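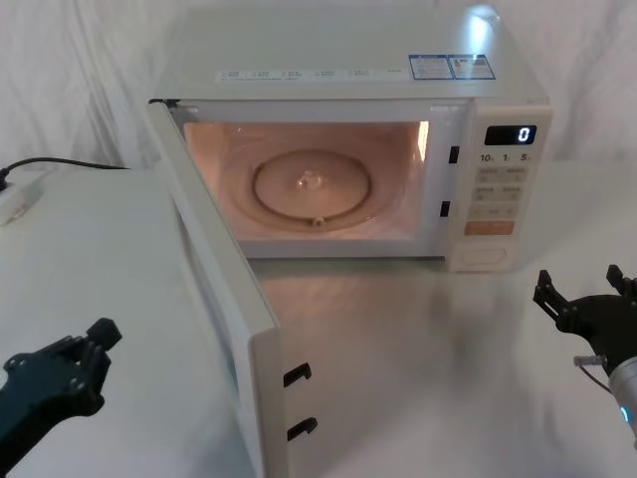
Figure 1. Countertop microwave, door open, on the bench between two grippers.

Unit 7: Appliance Tasks
Course handout, revised 14th April
Instructor: Meenakshi Acharya. Laboratory sections: Nandini Nair.

7.1 Purpose of the unit

Students are asked to consider whether a machine can yet be trusted with a kitchen chore. The microwave is used as the working case. It appears in most homes, and its operation joins several skills that are usually studied apart: opening a door, placing a dish, closing the door and pressing the correct button.

7.2 The task in stages

Opening. The oven in Figure 1 has a door-release button at the bottom of the control panel. Other models have a handle. A policy trained only on handles should not be expected to manage a button, and students should state in their reports which type they are using.

Loading. The dish must clear the raised rim of the turntable and come to rest near the center. White plates on a pale surface remain difficult for depth sensing, and the interior lamp changes the color of whatever is placed inside.

Closing. Two latch hooks on the door must enter two slots in the oven body. A door that looks shut may not be latched. Force readings at the wrist are a better guide here than the camera.

Setting. Membrane buttons give little feedback to a metal or plastic finger. The display should be read after each press.

7.3 Results from the course archive

The Donard trial set contains 1,344 attempts at the full task. Of these, 221 were completed without human help. Most failures fell in the loading and closing stages. Opening was seldom the cause — a result that surprised the first group to work with the set. The Reddy trials, begun in August, allow a limit of 60 seconds per attempt and are not directly comparable.

7.4 Reading and assignment

Read the Covov task notes, sections on latches and hinged doors. Submit two pages on one stage of the task, naming the failure you consider most costly in a real kitchen and the sensor you would use to detect it. Spilled liquids may be discussed but will not be tested in the laboratory. Reports go to Nandini Nair before the next section meeting.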